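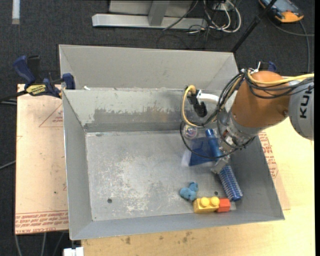 *Grey sheet-metal bin with sloping sides*

## Adomaitis Wallport hardtop rack

The Wallport holds a removable roadster hardtop against the garage wall, glass facing in, with the front edge down. It folds to the wall when the roof is on the car. Adomaitis has sold it since August and we carry it in black only.

The rack bolts to timber studs or solid brick. It isn't suitable for plasterboard on its own, and we don't recommend it for steel stud walls. The two lower arms slide on a rail, so they can be set to suit the width of your roof before you tighten them up.

### Specifications

- Weight of rack: 9 kg
- Maximum load: 78 kg
- Lower arms: 2, adjustable
- Upper straps: 2, with plastic buckles
- Finish: black powder coat
- Fixings: coach screws for timber included, masonry anchors sold separately

### Fitting

Mark the studs first and fix the rail level, low enough that you can lift the roof onto it without raising your arms above your shoulders. Slide the arms out, put the rubber sleeves on, then tighten the collars by hand. Lift the roof on with a second person. Do up both straps before either of you lets go.

Check the strap tension after the first day. The webbing settles a little when it's new.

If your roof has a heated rear window, tape the plug back against the lining so it doesn't swing and mark the paint. Side latches should be closed.

### Options

**Emach cover.** Soft fleece lining, grey outer, full zip. Goes on after the roof is on the rack. It keeps dust off but it's not meant for outdoor use.

**Kodon wheel base.** Takes the same arms and turns the rack into a trolley for anyone renting, or with no free wall. Lockable castors. The load limit is lower on the base - see the label on the upright.

### Customer note

> Fitted mine to brick in an afternoon. The instructions skip the sleeve on the left arm, but it's the same as the right. The roof sits well clear of the car door now.
> - Brodie Ashby

### Ordering

Racks ship flat in one carton. Orders placed after Friday, December 23, 2022 will go out when the warehouse reopens in the new year. For questions about older roofs or aftermarket fibreglass ones, email Viorica Živković in parts and include the outside width at the widest point.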